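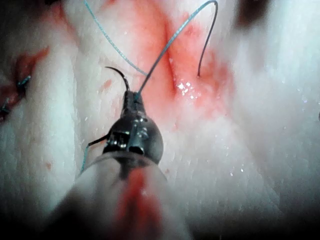
# Reader Reviews and Series Fiction: Do Reviews of Later Volumes Tell New Readers Where to Start?

Term project, Reading and Reception Studies
Group: Kieran Moriarty, Eimear Cullinane, Anneli Savolainen
Submitted Nov 5, 2018

## 1. Purpose

The project examines online reader reviews of novels that belong to a series. The question is narrow. When a reader reviews the second or a later volume, does the review say whether the book can be read without the earlier ones? We call this the entry statement. A secondary question is whether the presence of an entry statement is linked to the length of the review or to the rating given.

The topic came out of a seminar on comic crime fiction in May, where several students had read the volumes of one series in different orders and disagreed over whether it mattered.

## 2. Material

The reviews come from Zolleo, a reading site on which members post a rating from one to five and an optional text. We used two series:

- The *Trumusholm* novels by Villads Thygesen, seven volumes, crime, set on an island with one police officer. Read in English translation.
- The *Farkik* books by Daithí Daly, five volumes, comic fantasy. The main character is a clerk in a ministry of maps.

The series were chosen to differ in structure. Each Trumusholm novel closes its own case, and the private lives of the characters move slowly in the background. The Farkik books form one continuous plot, and volumes two and four both end in the middle of an action. All three group members read volumes one to three of both series before coding began. Savolainen also read the rest of Farkik.

We collected 70 reviews per series, all of volume two or later. A review was included if it was in English and had at least 15 words. Where one member had reviewed several volumes, only the earliest review was kept. Ratings without text were ignored.

## 3. Coding

Each review was placed in one of four classes.

| Code | Meaning |
|---|---|
| E0 | No entry statement |
| E1 | Says the book can be read alone |
| E2 | Says earlier volumes are needed |
| E3 | Mixed or conditional ("you could, but you'd miss the jokes") |

Moriarty and Cullinane coded all reviews separately. Savolainen settled the cases where they differed. Most of these were between E0 and E3. A typical problem was a sentence such as "fans of the first one will be happy," which mentions the earlier volume but gives no advice. We decided that such sentences are E0. An entry statement must be usable by a person who has not read the series.

A second problem was the reviewer who had started in the wrong place by accident. "I didn't realize this was book three and spent 14 chapters wondering who Aunt Bettine was" contains no direct advice, but the advice can be drawn from it without effort. These were coded E2. The rule was added after the first round, and the reviews already coded were checked again.

## 4. Results

### 4.1 Entry statements

Entry statements were more common for Farkik than for Trumusholm. In the Farkik set, E2 was the largest class after E0, and E1 was almost absent. In the Trumusholm set, E1 and E3 were close to each other, and E2 was rare.

This agrees with the structure of the books. It is less obvious that Trumusholm reviewers would disagree among themselves as much as they do. The E1 group writes about the case. The E3 group writes about the officer's marriage, the ferry dispute and the dog. Both groups describe the same books correctly, and the difference lies in what each takes the book to be about.

Volume three of Trumusholm is an exception. It gives away the murderer from volume one in its second chapter. Several reviewers warn of this – one does so by naming the murderer.

### 4.2 Length

Longer reviews contained an entry statement more often. The link was weaker than we expected. Many long reviews spend their space on plot summary and never address the new reader at all. The longest review in the material, at just under 2000 words, is a full retelling of Farkik volume four and was coded E0.

Short reviews with an entry statement tended to consist of little else. "Start with book one" appears as a complete review twice in the Farkik set, but both fell below the word limit and were excluded.

### 4.3 Rating

No clear link was found. Low ratings with an E2 code did occur in both sets, and in these the reviewer often blamed the book for being hard to follow. We can't tell from the text alone if the rating would have been higher with the earlier volumes read.

## 5. Discussion

Ó Dálaigh, whose lecture notes were our main background reading, treats the series review as a form with two audiences: readers who are up to date and want to compare, and readers who are deciding. Our material suggests that the first audience is served much more often. Reviewers of later volumes place the book against the previous one as a matter of routine (better, slower, funnier, "more of the same but I wanted the same"). Guidance for the second audience is optional.

One possible reason is the site itself. Zolleo prints the volume number beside the title, and a reviewer may assume that this is enough. Farkik volume two was listed without a number in an early edition, and the reviews of that edition contain more E2 statements than the reviews of the later one. The number of reviews involved is small and we draw no conclusion from it.

## 6. Limitations

- Two series are too few to separate genre from structure. A continuous crime series and an episodic fantasy series should be added.
- The Trumusholm reviews in English may differ from those in the original language. The volumes were translated out of order, with volume four appearing first, so some readers had no choice about where to begin.
- Keeping only the earliest review per member favors volume two. Volumes five and up are thinly covered.
- The coders had read the books. A coder who had not might judge the usefulness of an entry statement differently.

## 7. Division of work

Moriarty: collection, coding, sections 2 and 4. Cullinane: coding, table, section 3. Savolainen: settling of differences, sections 1, 5 and 6. The coding sheet is in the course folder, with member names removed.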